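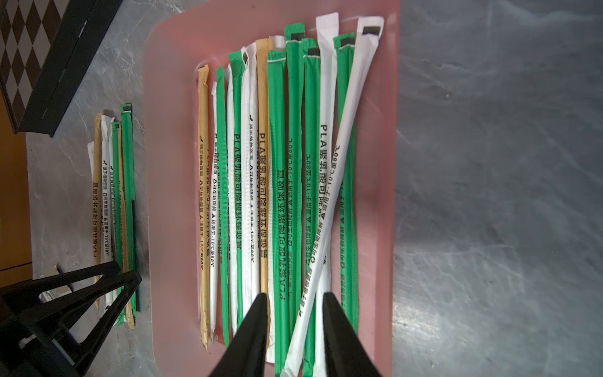 Drudlow is a list of film and telly locations you can get to without a car. That's the whole idea. I started it after a very long and very damp afternoon looking for the harbour wall in Lorente where the last scene of a spy film was shot (wrong wall, as I later found out, and the right one was behind the bus station the entire time). Each row is one spot where a scene was filmed, with how to reach it, what's left to see and whether you can walk right up to it. The map pins come in three colours, and I pinched them from the wrappers on those straws: tan for places that still look much as they did on screen, white for places that have changed a lot, green for places where the filming spot is in a park or open country. I did try red and blue first and my map looked like a weather warning.

What's in it

There are 237 rows covering 19 films and series. It's all in one file, locations.csv, and there's a second small file called titles.csv that has the film names, the year they came out and a short note from me. The notes are opinions! Please don't write to tell me that the Droltgate one is better than I've made out. I've watched it three times and I still nodded off in the middle.

The columns

place: the name a local would use, which isn't always the one on the tourist leaflet
title_id: matches a row in titles.csv
scene: a few words, kept free of spoilers where I could manage it
lat, lon: where to stand, not where the building is
stop: nearest bus stop, station or ferry landing
walk_min: minutes on foot from that stop, at my pace (I'm slow and I look in shop windows)
colour: tan, white or green
access: open, paid, outside only, or gone
checked: the month I or somebody else last went there
notes: toilets, steps, grumpy geese, anything else

On lat and lon, a bit more, as I get asked. If a scene was shot from across a river, the pin is on your side of the river, where the camera would have been. For the big landscape shots the pin can be up to 300 metres out, and I've put "approx" in the notes whenever I knew it was a guess.

How it was put together

Most of the Lorente rows are mine. The Droltgate rows came nearly all from Suha Kassab, who walked the old town with a folder of screenshots and sent me the most beautiful handwritten list, which I then typed up badly. Any spelling mistakes in the street names are my doing. Zaid Ghanem did the ferry stops and the timings for the islands, and also talked me into splitting the titles into their own file, for which I grumbled at the time and am now very grateful. 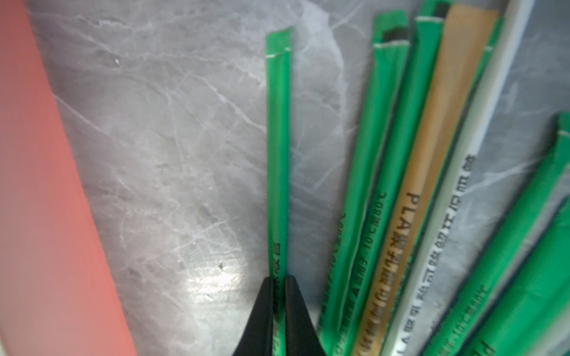
The rest was pulled together from old newspaper cuttings in the local library and from asking people in cafes, which works far better than you'd think. Everybody over a certain age in Droltgate was an extra in something. Where I only had one person's word for it, the notes say "told to me" and you can decide how much you trust that. A couple of those have been put right already by people who went and looked.

Using it

Open the files in any spreadsheet program. I keep mine in Wetadex, which likes the dates as they are, but some programs will try to be clever and turn the checked column into something daft. If that happens, import that column as text. The files are UTF-8, so accents should come through fine.

To plan a day out, filter by stop, then sort by walk_min. That'll give you everything near one station with the easy ones at the top.

Things I know are wrong

The opening hours are hopeless, so I took them out. Paid places change their prices and I can't keep up. Two of the pins in the north of Lorente sit in the sea, and I'll move them when I've worked out which beach they belong on. There's nothing yet on step-free access apart from odd remarks in the notes, and I'd love help with that.

Please don't use the list to go into anyone's garden. If access says outside only, it means look from the pavement.

Licence and changes

Use it however you like, but say where you got it. Last full update May 9, 2022. The next lot of rows should go in during July, mostly railway stations, plus the lighthouse if the path has reopened by then.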